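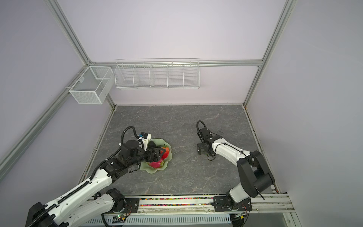

Taller de decoración textil para el hogar
Unidad 4. Cortinas: medir, calcular la tela y elegir la caída
Apuntes de clase. Profesora: Anežka Trnka

1. Antes de medir

La barra o el riel se coloca primero y se mide después. Si el alumno trabaja sobre una ventana sin barra, anota la altura prevista y la marca a lápiz en la pared. Se usa cinta metálica. La de costura cede con el tiempo y en una caída larga el error se nota.

Las medidas se escriben siempre en centímetros y en este orden: ancho, alto. En la hoja de encargo del taller hay una casilla para cada una.

2. Ancho

Se mide la barra entre topes, sin contar los remates. La barra debe sobrepasar el hueco por los dos lados para que la cortina abierta no tape el cristal.

El ancho de tela depende del fruncido:
- Ollaos: ancho de barra por 1,5.
- Cinta fruncidora: por 2.
- Visillo ligero: por 2,5.
- Panel japonés: sin fruncido, solo el solape entre paneles.

3. Alto

Con anillas, se mide desde la base de la anilla. Con ollaos, desde la parte superior de la barra, y se suman los centímetros de tela que quedan por encima. Con riel, desde el corredor.

Tres caídas habituales: a ras de alféizar, a un centímetro del suelo y con arrastre. La tercera queda bien en dormitorios de poco paso; en cocinas no la admitimos en los ejercicios.

Dobladillo inferior: 11 cm, doble. Es decir, se añaden 22 cm al largo terminado. Los laterales llevan doblez sencillo salvo en telas que se deshilachan.

4. Ejercicio resuelto

Salón con barra de 300 cm y cinta fruncidora. Ancho necesario: 300 × 2 = 600 cm. La pieza es de 150 cm de ancho, así que hacen falta cuatro paños, dos por cada hoja. En este ejercicio se desprecia lo que se pierde en las uniones.

Con tela estampada hay que contar el rapport. Si el dibujo se repite cada 40 cm y el corte mide 262 cm, se redondea al múltiplo superior: 280 cm por paño. Marek Procházka, en el curso anterior, lo planteaba al revés (descontar del largo) y por eso algunos apuntes antiguos dan otro resultado. Vale el de aquí.

5. Muestrario

Las referencias de clase son de la casa Ekia. La 633 es un lino mixto sin forro y encoge en el primer lavado: se lava antes de cortar. El resto del muestrario está en el armario del aula, ordenado por peso. Devolved cada retal con su etiqueta.

6. Para la próxima sesión

Traed medida una ventana de casa, con croquis y cálculo de tela para dos sistemas distintos. Las dudas sobre forros térmicos, con Norbert Bednárik, en su hora de taller.

Otros apuntes del curso
Unidad 2. Cojines y fundas con cremallera
Unidad 3. Alfombras: tamaño y colocación
Unidad 5. Estores enrollables y paquetos
Lista de materiales de noviembre

Escuela Taller Mikuš · Contacto · Aviso legal · Volver arriba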